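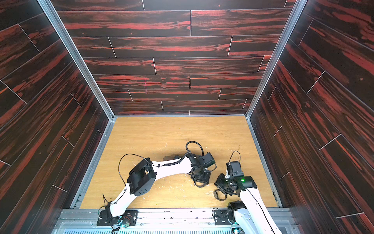

About Ashby Plank & Panel

Ashby supplies wood-look wall covering and light wood flooring to workshops, studios and small shops. Oi-ling Liao started the business with 40 sample boards and one shelf of stock. The catalog now runs to 373 finishes, from pale honey tones to the near-black Karkine range with its red-orange grain.

Most of our orders are for dark walls over a light floor. Planks can be laid in staggered courses, and we cut to size at no charge on orders over 90 square feet.

Samples are mailed from our Lunow Street counter, Unit 3337. Floor samples come with a care card — sweep up crumbs and grit before you wipe. The counter is open weekdays, and on Saturdays from October.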